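Au club de Lerville, un bras virtuel et un petit truc jaune
Trois semaines d'août, une salle de techno prêtée par le collège, et une pince qui doit apprendre à ramasser.

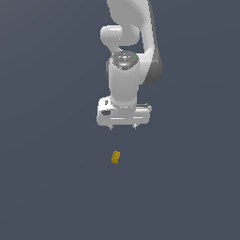
Le bras dans le simulateur, doigts ouverts au-dessus de l'objet jaune. Image : club Clakito

« Plus à gauche. Non, ta gauche. » Penchés sur un écran, trois ados se disputent pour un décalage. La pince est presque à l'aplomb de la cible, presque. Tout le problème est là.

Le club Clakito, à Lerville, c'est ça depuis le début du mois : des portables posés sur des paillasses, des rallonges partout, des stores baissés contre la chaleur. Et un simulateur qui tourne. Le concours Prikex se joue d'abord sur ordinateur – la première manche est entièrement virtuelle, même bras pour tout le monde, même sol gris. Saisir, lever, reposer. Sur le papier, l'affaire de deux minutes.

Pilar Herrera encadre le groupe. Prof de maths le reste de l'année, en sandales ce matin-là, un café froid à la main qu'elle ne boira pas. « Ils pensaient programmer un robot, ils font de la trigo. Je ne leur ai pas dit avant, évidemment. » Elle rit, repart vers une autre table. Quelqu'un a écrasé le fichier de quelqu'un d'autre.

L'objet jaune, au fait. Petit, bosselé du haut, plus lisse vers le bas, penché. Une patate pour les uns, un canard raté pour les autres. Au club on l'appelle Nkosi, comme le chat d'une élève, et le nom est resté jusque dans le code : prendre_nkosi, lacher_nkosi, ou_est_nkosi. Cette dernière fonction plante souvent.

La difficulté, c'est la forme. Un cube, la pince le prend bien à plat. Nkosi roule, glisse, part de travers dès qu'un doigt touche avant l'autre. Alors on cherche l'angle. On fait pivoter le poignet de quelques degrés, on descend moins vite, on relance. Le barême exige 80 saisies réussies sur cent, positions tirées au hasard. La meilleure équipe du club en est encore loin et préfère ne pas donner son score.

A la table du fond, autre méthode. Pas de réglage à la main, on laisse la machine essayer toute seule – 3000 tentatives lancées la veille au soir, ordinateur laissé allumé, mot scotché sur l'écran : NE PAS ÉTEINDRE. Le matin, les courbes. Ça monte, ça plafonne, ça redescend. Grimaces. « Il a appris à pousser l'objet, lâche une collégienne. Il le pousse super bien. » La récompense était mal écrite, des points pour le contact et rien pour la levée. Une ligne à changer, la nuit à refaire.

Midi passe, personne n'a faim, puis tout le monde en même temps. Des sandwichs au dessus des claviers, Pilar Herrera proteste mollement. Les dossiers sont à rendre le 18 août 2022, avant minuit, vidéo comprise. Et la vidéo, bah, pas commencée. Les équipes retenues passeront ensuite sur un vrai bras, avec de vrais frottements.

Retour à l'écran. Nouvelle consigne, le poignet tourne un peu plus. « Vas-y, lance. »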